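Karine McIntyre
11 Nov 2019

1/ We own 17 cups. Tonight's dish rack: a pink one upside down, a white one lying tilted, another white one leaning like it missed the last bus.

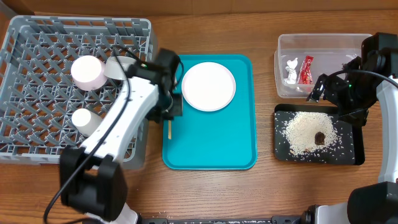
2/ The gray rack has rows of pegs. I assume the pegs are a system. Every cup in this house treats them as a suggestion.

3/ The teal tray is new. It was meant to end the rack debate — we now have a tray debate.

4/ House rule as of April: upside down or it doesn't count as washed. Compliance is poor. The pink cup is mine.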